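# Chapter 4: Can It Do the Chores Yet?

Ask a class of first-year students which job they would hand to a robot and most will name something from home. Laundry comes up first, then dishes, then picking up after a toddler. Ask a group of plant supervisors and the answers change very little in kind: emptying a tote of mixed parts, refilling a shelf, wiping down a bench at the end of a shift. These are jobs a new hire can learn in a morning. For most of the history of robotics, they were also jobs a machine could not do at all.

This chapter is about where things stand now. We will look at a small number of chores closely and ask the same questions of each one. What does the machine have to see? What does it have to touch, and how hard? What happens when it gets something wrong, and who puts it right?

## 4.1 What counts as a chore

In Chapter 3 we dealt with fixed automation: a part arrives in the same place, facing the same way, and the machine repeats one motion. A line of that kind can run all night. It depends on somebody having arranged the world ahead of time, with fixtures, feeders and guide rails.

A chore, as we use the word in this book, is a task in which the objects have not been arranged. The plates are in the sink however they were put there. The socks are inside out, or one of them is. The blocks, bolts or bottles were tipped into a bin and stayed where they fell.

By this definition, a dishwasher does not do a chore. It does the washing, and the chore is the loading and unloading that a person still does at either end. The same split shows up in factories. Machining a bracket has been automatic for decades. Taking the brackets out of a crate and putting them into the machine is often still done by hand, and a good share of the injuries in a small shop come from that kind of lifting and reaching.

The line between the two is not always sharp. Consider palletizing. If every carton is the same size and comes down a conveyor in single file, stacking them is fixed automation. If the cartons are mixed and some are crushed at a corner, it becomes a chore. Nothing about the arm has changed. The difference is in what the arm can expect.

## 4.2 The demonstration and the shift

Students should be careful with videos. A clip of a robot folding a towel tells you that the towel was folded at least once. It does not tell you how many tries came before, whether the clip was sped up, or whether a person was steering from the next room. All of these are ordinary practice in research and there is nothing dishonest about them when they are stated. They matter a great deal to anyone deciding whether to buy.

The useful number is the rate of failure over a full shift. Take the case of Rendow, a parts distributor that tried out a picking cell on its slowest line. The cell was set the job of moving parts one at a time from a deep bin to a tray. Over a run of 2,000 picks, the arm needed a person to step in 70 times. That is one stop in every 28 or 29 picks, a success rate of 96.5 percent.

On a school exam, 96.5 is an excellent score. On the Rendow line it meant that a worker could not walk away. Lucía Carrasco, the line lead, kept a log of the stops and sorted them by cause. Most were of three types:

- The arm closed on two parts at once and lifted both.
- The part was against a wall of the bin and the fingers could not get around it.
- The arm closed, lifted, and came up with nothing.

Each stop took the worker less than a minute to clear. The trouble was that the worker had to be close by and paying attention in order to clear it. Rendow had hoped to free one person from the line. What it got was a different job for the same person, and a more boring one by her account.

"I used to pick parts," Carrasco wrote in her November report. "Now I watch something pick parts and wait for it to get stuck."

The company kept the cell but moved it to a line where a worker was already stationed for another reason. There, the stops cost very little. The same machine with the same failure rate was a poor purchase in one place and a fair one in the other.

## 4.3 The view from the kitchen

Homes are harder than shops in several ways. The floor plan is different in every house. The lighting changes by the hour. There are pets, cords, rugs and children, and there is no trained worker standing nearby.

Homes are also easier in one way that is often missed: they are not in a hurry. If a machine takes two hours to clear a dinner table, and does it safely while the family is asleep, many people would call that good enough. A shop paying for floor space would not.

Consuelo Cantero ran a trial of a tidying machine named Fandum in a set of apartments on Tierney Street. The machine rolled from room to room and was meant to pick objects up off the floor and put them in a basket. Before the trial, Cantero asked residents what would make them stop using it. They did not mention speed. They mentioned noise, breakage, and having to tidy up before the machine could tidy up.

The last complaint deserves attention. Owners of robot vacuums will recognize it. A machine that needs a clear floor has passed part of its work back to the person. When we judge a household robot, we have to count the minutes spent getting ready for it, freeing it from under the couch, emptying it and charging it. If those minutes add up to more than the chore took by hand, the chore has moved but has not gone away.

By the end of the trial, two households asked to keep the machine. Both had a resident who found it hard to bend down. For them, the comparison with doing the job by hand made no sense, as they were not doing it by hand. Cantero's findings are discussed again in Chapter 9, where we take up care work.

## 4.4 Why picking up is hard

Nearly every chore begins with getting hold of something. Because of this, a great deal of study has gone into one plain task: taking single objects out of a bin where they lie at random. It is called **bin picking**, and it will be our main case for the rest of this chapter.

Think about what you do when you reach into a toolbox for a wrench. You see part of the handle. You know roughly how long the whole thing is, though most of it is covered. You slide a finger under it, feel that a pair of pliers is lying across the end, push the pliers aside and lift. If the wrench slips, you tighten your grip before you have had time to think about it.

A machine has to be given each of these abilities or has to find a way around lacking it. We can group them under four headings:

1. **Finding.** Where does one object end and the next begin? Two blocks of the same color lying side by side may look like one long block.
2. **Choosing.** Which object should be taken first? The one on top is often a good choice, but not if it is wedged in a corner.
3. **Reaching.** Can the hand get to the object without striking the walls of the bin, or the other objects?
4. **Holding.** Once the fingers close, will the object stay put while the arm moves?

Simple shapes do not remove these problems. A rectangular block has flat sides and known dimensions, and it is still awkward when it stands close beside another block. Color helps with finding and does nothing for reaching. Bin walls that slope inward toward the floor leave more room for the hand near the top than a straight-sided box does, but the edges of the floor remain tight.

There is also the hand itself. A gripper takes up space. When it is down in the bin it hides part of what it is working on, so a camera mounted to one side may lose sight of the object at the moment when a clear view would be most useful. Some systems get around this by taking a picture before the arm moves in and trusting it from then on. Others add a second camera or a sensor in the fingers. Rinia, the teaching cell used for the exercises at the end of this chapter, does the first of these, and you will see for yourself where that runs into trouble.

As you read the sections that follow, keep the Rendow log in mind. For every method we describe, ask which of its three kinds of stop the method would prevent, and which it would leave just as they were.

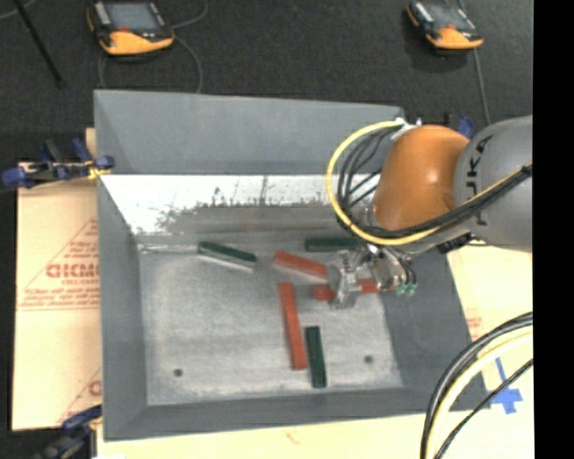
**Figure 4.1** Bin picking with rectangular blocks. The gripper hides the middle of the red block beneath it.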